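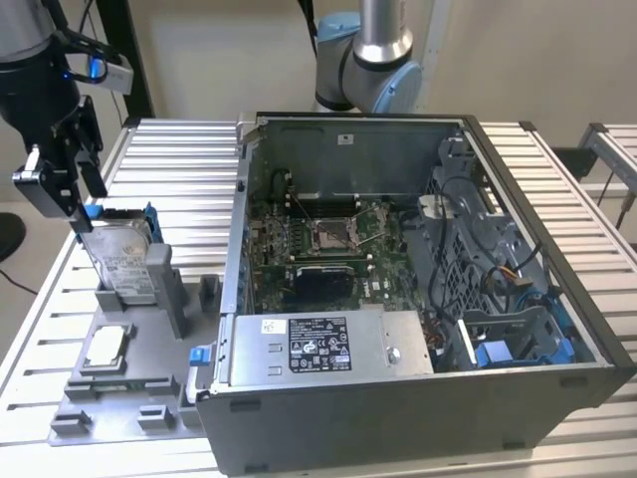

[lurel-robotics] Re: Hard drive task, where have we got to?
From: Leonie Harms
To: Lurel Robotics Club list

Hi Detlef, hi everyone,

Sorry for the slow reply, I had a lab report to finish and then slept for most of a day. Answers below, in between your questions.

On 31/07/2026 Detlef Voß wrote:

> Dear all, I missed the last two meetings and have lost the thread a bit. I thought we were starting with the processor, and now Mareike tells me it's the hard drive first. When did that change?

At the meeting you missed, I'm afraid! Imke and I spent a whole evening on the processor and got nowhere worth writing down. The grip was fine in the simulator but on the real thing we kept ending up a tiny bit rotated, and none of us fancied lowering a chip onto open pins on a guess. So the processor stays in its pocket on the tray for now and the socket stays empty with the lever up. The drive is a much kinder thing to practise on. It's big, it sits upright in its slot, and the blue caddy gives the fingers something to hold other than bare metal. We'll go back to the processor once Ermanno has sorted out the wrist calibration (he says soon, he always says soon).

> Are we still using the waypoints I recorded in December? I'd hate for those to have gone to waste.

Half of them. Everything over the tray is still yours, with the approach height raised a little so that we clear the grey post. The ones over the case had to go when we turned the tower round – the power supply is now along the near side and the drive cage is over on the right, so the old path would have taken the arm somewhere very silly. I've kept your file in the Lurnix folder under "old", please don't delete it.

The new route is up off the tray, across the case nice and high, then down towards the cage with the caddy tilted. The tilt took the longest to get right. Mareike wanted it flat all the way and only turned at the end, I wanted it turned early, and we tried both until we were thoroughly sick of looking at it. Early won. I'm not being smug. (I'm being slightly smug.) 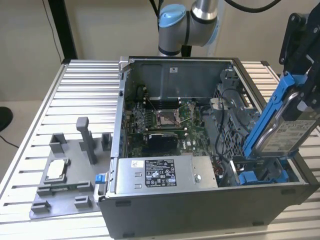 > Does the club have to supply its own PC for the Muter competition, or do they give us one on the day?

We bring our own, along with the tray and all the parts. The organisers only provide the table space and the power.

> And how are we doing for money?

Better than I feared. We started the year with 2460 euros and there are 1550 left, and that's with the new finger plates paid for. Oltmanns have said they'll cut us another set at the same price if we bend these ones, which with me at the controls is not out of the question.

> Last thing, what can I usefully do next time I'm in?

Cables! The black bundle looping out of the drive cage is my biggest worry at the moment. It sags differently every time someone moves the case, and I don't want the caddy coming down on top of it. If you could work out a tidy way to tie it back without blocking the bay, I'd be very grateful. Imke has a bag of ties in the second drawer.

Also, could whoever borrowed the 16 mm spacers please put them back? I need them for the spare tray and I've looked everywhere, including in the kettle cupboard.

I'll be in from lunchtime if anyone wants to run the drive sequence with me. Bring biscuits.

Leonie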